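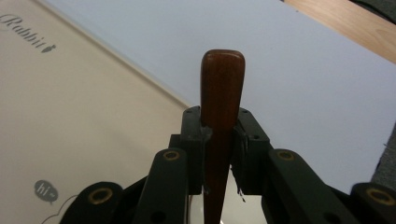
Fatbridge has a lending kitchen again! The shelves at the Miah hall opened in September with 822 pieces ready to go out the door, and by closing time on the first evening the big stockpots had all gone home with somebody.

Sewwandi Biswas and her aunt Nilmini Biswas have been sorting donations since spring, mostly in Nilmini's garage on Plitalero Street. People gave a lot – 1,191 items in all, from cake rings to a fish kettle long enough for a pike – and the two of them washed, oiled, mended or passed along every one. Wooden utensils got the most attention. Nilmini rubs the handles down with fine paper and gives them two coats of oil, and she'll happily show anyone who stops by how it's done (bring an old shirt).

Borrowing works like the town library. You sign up at the desk, take what you need for up to 3 weeks and bring it back clean. There's no fee for Fatbridge residents, and folks from Fonard can join too.

Trays have been a surprise hit, according to Sewwandi. "I thought everyone would want mixers," she said. "Then a dad came in planning a birthday breakfast and spent twenty minutes choosing a tray." The beige one with "Rabbit" written across it in thin gray lettering is a lovely thing, with rounded corners and a low rim, and it would look right at home under a stack of pancakes. 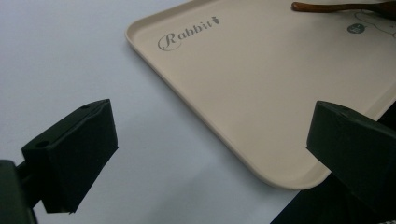
## Still on the wish list

The shelves could use more muffin pans, a second pasta machine and anything sized for small hands, as a kids' baking morning is in the works. Drop-offs are welcome at the side door any time after 4 p.m. Knives should be wrapped and labeled, please. Glass lids without a pot are not needed, the garage has plenty.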